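가정환경 조작 소프트웨어 과제 중간 진도 보고
수신: Staniforth 연구지원실 / 작성: Leidy Cusi (Betmont 제어소프트웨어팀) / 2021년 6월 11일

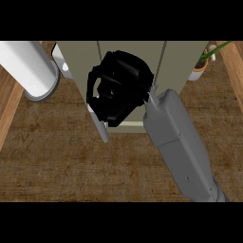 1. 보고 범위
본 보고는 2단계 작업 중 시뮬레이션 기반 수납장 문 개방 과제의 계획기, 제어기, 인식 모듈 및 시험 도구를 다룬다. 실기 이식은 3단계 항목이며 본 보고에 포함하지 않는다. 기구 설계 변경은 없었다.

2. 계획기
지난 보고에서 지적된 접근 자세 생성 문제를 우선 처리하였다. 기존 방식은 손잡이 후보점마다 역기구학 해를 하나만 구하였고, 이 해가 관절 한계 부근에 있으면 개방 도중 경로가 끊겼다. 현재는 후보점당 해를 20개까지 생성하고, 문의 회전 구간 전체에 대해 관절 여유를 계산한 뒤 순위를 매긴다. 계산량 증가분은 충돌 검사를 뒤로 미루는 방식으로 상쇄하였다. 순위 산정에 쓰는 가중치는 아직 수동으로 정한 값이며, 담당자 Yeison Benavides가 조정 절차를 문서화하고 있다.

주변 가구와의 충돌 형상은 볼록 분해 결과로 교체하였다. 단순 상자 근사에서는 수납장 옆의 빈 공간이 점유된 것으로 처리되어 유효한 경로가 다수 기각되었다. 화분처럼 형상이 복잡한 물체는 분해 조각 수가 과도하여 상한을 따로 두었다.

3. 제어기
접촉 이후 구간에 임피던스 제어를 적용하였다. 제어 주기는 1000 Hz이다. 문의 회전축 추정 오차가 있을 때 손목에 걸리는 횡방향 힘이 누적되는 현상이 확인되어, 반경 방향 강성을 낮추고 접선 방향 강성은 유지하였다. 축 추정값은 개방 초기의 말단 궤적으로 갱신한다. 초기 이동량이 작으면 추정이 불안정하므로 갱신 시작 조건에 최소 호 길이를 추가하였다.

4. 인식
깊이 영상에서 문판 경계를 분할하는 모듈을 Lizeth Usuga가 다시 작성하였다. 인접한 두 문판의 색과 재질이 같으면 이음선이 검출되지 않고 하나의 면으로 합쳐지는 오류가 주된 실패 원인이었다. 법선 불연속과 색상 경계를 함께 사용하도록 변경하였다. 그리퍼가 문판을 가리는 시점에서는 직전의 유효한 분할 결과를 유지한다. 가림이 길어지는 경우의 처리 기준은 미정이다.

5. 회귀 시험
야간 회귀 시험은 Skeduvetti 작업 스케줄러로 이전하였다. 이번 기간의 누적 실행은 1766회이며, 이 중 151회가 실패로 기록되었다. 실패 기록은 Prasanna Khondokar가 분류 중이다. 분류가 끝난 항목에서는 파지 직후 미끄러짐과 계획 시간 초과가 반복적으로 나타났다. 일부 실행은 물리 엔진의 접촉 해석이 발산하여 중단되었는데, 현재 집계에서는 이를 소프트웨어 실패와 구분하지 않는다. 구분 코드는 로그 형식 개정 후 추가한다.

장면 배치의 난수 시드는 실행 기록에 함께 저장한다. 5월 이전 기록에는 시드가 없어 재현이 불가능하며, 비교 대상에서 제외하였다.

6. 지연 항목
가. 다중 문판 순차 개방: 상태 기계 설계 검토가 끝나지 않아 착수하지 못하였다.
나. Gredley 장면 형식 변환기: 관절 마찰 계수가 변환 과정에서 누락된다. 임시로 기본값을 사용하고 있으며, 이 장면들의 결과는 제어기 평가에 반영하지 않았다.

7. 다음 기간 계획
실패 분류를 완료하고 파지력 설정을 재검토한다. 계획 시간 초과 건은 충돌 검사 캐시를 도입한 뒤 같은 시드로 재실행한다. 변환기 수정은 Édgar Flores가 맡는다.

8. 요청 사항
회귀 시험용 연산 노드의 사용 기한 연장 승인을 요청한다. 현 기한으로는 캐시 도입 전후의 비교 실행을 마칠 수 없다. 예산 항목 변경은 수반하지 않는다.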